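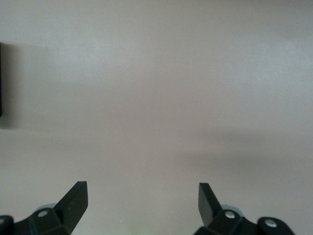 Figure 4. A pale grayish-beige matte surface. Lighter and cooler toward the upper corners, a little warmer and pinker near the middle.

4. Results: what people call a color that is almost no color

4.1 First answers

The first answer was usually short and usually came fast. Beige, gray, cream, off-white. After that people slowed down. Many went back and changed the word, or kept it and hung something on the front of it: "a sort of beige," "dirty cream," "gray but nice." We coded the first word given and the final word given separately, which we did not do in the pilot and should have.

Of the 900 people who finished the survey, 300 were in the Skullholm group and saw painted cards in person. The rest answered online, on whatever screen they had. The two groups can't be pooled for everything. For the naming task we report them side by side, and for the sorting task in 4.3 we use Skullholm only.

Gray lost ground between first and final answer in both groups. Beige gained. We had expected the reverse in the online group, as many screens run cool, and we don't have a good account of it. One thing to check is order. Cards from the warm end of the Garken chart came up early in version B of the survey, and a person who has just said "beige" twice may well say it again. Version A does not have this problem, but version A is also the smaller half.

A surface like the one in Figure 4 is the hard case. Warm in one part, cooler in another, and no line anywhere to say where one stops. Asked for a single word, people have to pick a spot or average the whole thing. From the comments it seems both happen. Some wrote that they "went with the middle." Others said they looked for the lightest part and took that as the true color, with the rest put down to shadow. We did not ask about this directly. The comments box was optional and most left it blank.

4.2 Compound names

Compound names (grayish beige, pinkish gray, yellow-white) made up a larger share of final answers than first answers. The Skullholm group used them more. This fits with having more time - the cards stayed on the table for 60 seconds, while the online page could be clicked away at once, and often was.

Order inside the compound matters and we kept it. "Grayish beige" and "beigeish gray" were coded as different answers. Second coder disagreed with this at first. The argument for merging them is that people swap the two freely in talk. The argument against is that in our data they do not: the same person given the same card twice nearly always put the same word last. So, kept apart. Readers who prefer them merged can do it from the tables, the codes are all there.

Three kinds of answer gave trouble in coding:

Object names. Oatmeal, putty, mushroom, eggshell, sand. Some of these are common paint names and some are just food. We put them under the nearest basic term using the Levorora list, which has about the right range for household words but is thin on pinks. Where the list had no entry the answer was left as "object, unplaced."

Judgments. Boring, clean, hospital, landlord. Not colors, but not noise either. "Landlord" came up often enough in the online group that we gave it its own code. It goes almost only with yellowish off-whites, hardly ever with the gray ones. It never appeared in Skullholm.

Refusals. "No color," "nothing," "it's just wall." These were left in. Earlier work on color naming tends to drop them as missing data, and for bright colors that is probaly fine, hardly anyone refuses to name a red. With near-neutrals a refusal is an answer. It says the thing is below the point where a name feels called for, and where that point sits is half of what we wanted to know.

4.3 Sorting task

Skullholm group only. Cards laid out in a mixed pile, instruction to make as many groups as you like, no names asked for until the end. Most people sorted by lightness first, then broke the light pile into warm and cool. A smaller set did it the other way and ended up with more piles.

The piles match the names poorly. People who had used one word, beige, for a long run of cards in 4.1 then split that same run into two or three piles without trouble. So they see the difference. They just don't have a word they are willing to spend on it. This is the clearest result in the study and it held for all age bands, though the oldest band is small.

Pink is the odd one. Cards with a slight pink cast were picked out early in sorting, often first, and put off by themselves. But "pink" was rare as a name for the same cards. When people were asked at the end to label the pile they wrote things like "skin," "warmer ones," or left it with a question mark. A few seemed unwilling to call a wall color pink at all. Might be taste, might be that the word carries too strong a color to be used for so faint a one. The same does not happen with yellow, where "yellowish" was handed out freely.

4.4 Light

Lighting was held steady in Skullholm as far as the room allowed. One window, blind down, two lamps. The November sessions ran later in the afternoon than planned and light leaking past the blind was lower for those. We compared November answers with the rest and found slightly more "gray" as a first word. Small effect. It washes out in the final word, so the tables are not adjusted for it.

Gloss was not tested. All cards were matte, from a single Garken batch. A glossy card throws back the room and the naming task then becomes partly a task about the room, which would need its own design.

4.5 Comparison with the Alaoui survey

The Alaoui survey had 2,000 answers on near-neutrals, online, no cards. Their share for beige is lower than ours and their share for white much higher. Part of this is the background: their patches sat on mid-gray, ours on white. Against white, a pale beige looks like beige. Against mid-gray it can pass for white. We reran a small part of our online set on mid-gray and the shares moved toward theirs, though they did not meet.

Refusals are not reported in the Alaoui tables so that comparison can't be made. The compound names are reported but merged regardless of order, see 4.2. For the basic terms the ranking is the same past the first two places. Full counts by card in Appendix B, with the unplaced object names listed seperately at the end.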